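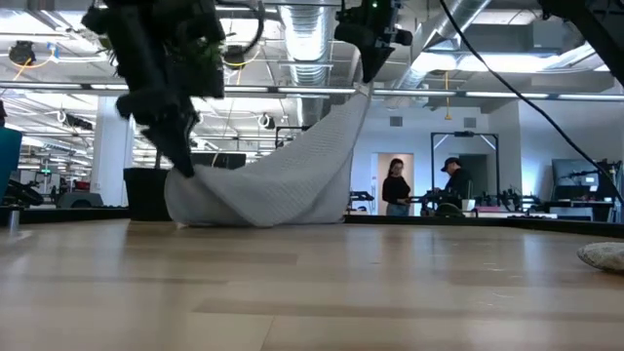

A white towel with a waffle-like weave, held up over a light wood table.

Police in Abugri have closed a network of online channels that was used to spread extremist videos to teenagers, the regional security office announced in September.

The channels worked under the name Luster and had 3,306 subscribers at the time of closing. According to the office, most of them were under 20 years old, and many came in through ordinary groups for games and music. From there they received private invitations to smaller rooms, where the videos were shared together with instructions on how to hide them from parents and teachers.

Investigators found more than 200 videos on a server in the port town of Pultden. Two men were arrested there in the early morning, shortly after 5 a.m. They are suspected of translating the material and adding new subtitles to it. Both deny the accusation, and their lawyers did not wish to comment.

The office did not say which armed group is behind the original recordings. It only confirmed that the group is already on the national list of banned organizations, and that part of the videos were made abroad.

Schools in the district of Trusell have now received a letter with advice for staff. It asks them to speak with students in a calm way and not to show the videos in class, even as a warning. A telephone line for families was opened in the same week, and it took 400 calls in its first days. Some parents said they had seen the name Luster on their child's phone and thought it was a clothing shop.

The two suspects stay in custody until the court in Abugri decides if there will be a trial. The telephone line is open every evening until 10 p.m.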